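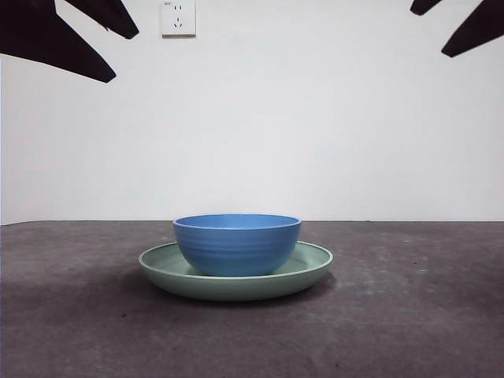 Wanda Tran's comment on the previous revision was that the finger offsets should be checked before the camera is touched, as a bent finger pad and a shifted camera give much the same error at the rim. The order of steps in this section has been changed to suit.

Support > Loler Two-Arm Cell > Care and Adjustment > Bowl and Plate Check

Filed under: Maintenance, Grippers

4.3 Checking gripper alignment with stacked dishes

Perform this check after changing finger pads, after moving the fixed camera, or when the cell reports fault 51 (grasp width out of range).

Before you start

CAUTION: Keep hands out of the reach of both arms while the drives are on. Press the stop button before placing or moving dishes.

1. Wipe the tabletop with a dry cloth. Do not use spray cleaner near the grippers.

2. Set the plate on the table and place the bowl in the well of the plate. The bowl may sit a little off center.

3. Remove all other objects from the tabletop.

Finger check

4. Release the stop button and send both arms to the HIGH position. The fingers must hang clear of the dishes.

5. Open the Hinds panel and select Grippers, then Zero. Run the left gripper first, then the right.

6. Read the offset for each finger. If any value is more than 17 counts, tighten the pad screws and repeat step 5. If the value does not drop, replace the pad (see 4.1).

Camera check

7. Send both arms to PARK. The fingers must be fully out of the camera view.

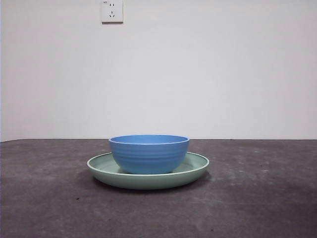

Does the check have to be repeated if only one pad was replaced? Run steps 4 through 6 for both grippers, then the camera check once.

8. Select Camera, then Compare. The panel draws a line over the rim of the bowl and a second line over the rim of the plate.

9. If either line is off the rim, loosen the camera clamp a quarter turn, correct the angle, and tighten the clamp. Repeat step 8.

NOTE: The outer side of the bowl is not used for the comparison. Ribs or bands on a dish do not affect the result.

10. Set arm speed to 100 in the Elar menu. This is the slow setting. Run one lift of the bowl with the right gripper and stop the cell if a finger touches the plate.

11. Save the result. The panel writes it to record 1,622 and clears fault 51.

If the fault returns after step 11, leave the cell stopped and send the saved record to the Fustham service desk, attention Anika Blackwood.

Last updated: April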